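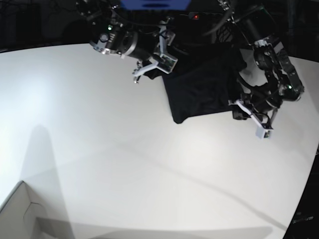 # Taking kids to the Teltness open day – what should we ask the robot people?

**Ida Nolte**, 12/07/2026

My sister and I went to the Teltness open day in Vetholm and I can't stop talking about it! They had a two-armed robot working on a T-shirt, and we stood there so long that we missed the bus. Now I want to go back with my after-school group (10 kids, mostly nine and ten years old) when they open the doors again in February.

I was so busy watching that I asked nothing at all. What would you ask? And is a T-shirt a hard thing for a robot, or do they just pick it because everybody owns one?

## Issa Hijazi

Oh, I love this demo. Yes, shirts are hard! A mug has the same shape every time you reach for it. A shirt gets a new shape whenever somebody drops it, and a dark one on top of that gives you folds that are tough to make out, even with a camera down at the gripper.
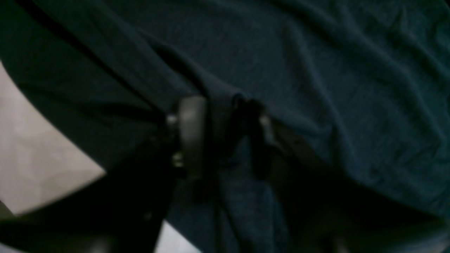 So my first question would be how it decides where to grab. Ask the kids before you go, too. Hand each of them a T-shirt and have them pick it up with two fingers per hand – no palms, no smoothing it against your chest. Mine were yelling with frustration inside five minutes, and then they watched the robot with a lot more respect.

Other things I'd ask:

- Does it do the same thing if you turn the shirt around?
- What happens when it picks up two layers instead of one?
- Who taught it, and how long did that take?
- Can it tell a sleeve from a hem?

Ask whether you can see it start over from a messed-up shirt. That was my favorite part when I went, and the staff were happy to do it again and again.

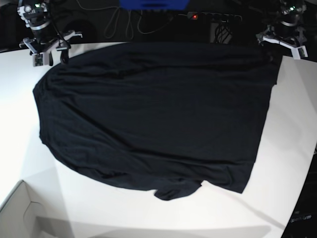
One practical thing: get the shorter kids up front. The table is where everything happens, and from the second row all they'll see is elbows. If the group is bigger than 10, I'd split it in two and swap halfway.
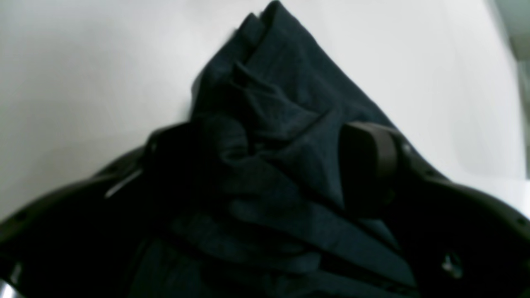
## Cronin

Agree with the above. Write ahead and tell them it's a school group, they did a slower talk for ours. Bring snacks, the line at the cafe was crazy.

No idea about February dates, sorry.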